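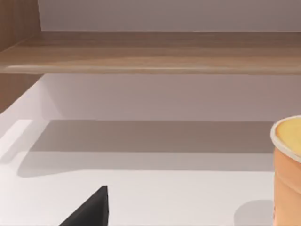 Why did Groltden record their third album in an old feed store? Because the room has an echo that Dougal Laing had been chasing for years, and once he clapped his hands in there he wasn't going anywhere else.

You can hear that room all over "Morrison," and what a sound it is! The drums land like furniture dropped down a stairwell, the guitars smear at the edges, and Laing (who sings, plays bass and wrote most of the lyrics) pushes his voice so hard on "Brotent" that the last chorus is mostly air. I've played it every morning since June.

"We did two takes of everything," Laing told me. "If neither one worked, we threw the song out. I lost a couple I really loved."

What survived is their heaviest record and also their catchiest. "Salt Line" has a riff my neighbor now hums. The slow one, "Kitchen Radio," runs past the point where most bands would fade, then picks up a second melody and keeps going.

Jinumix, the tiny label putting it out, pressed 1,873 copies on vinyl, and the band plays the whole thing front to back on July 21, 2024. Get there early, the opener is terrific too.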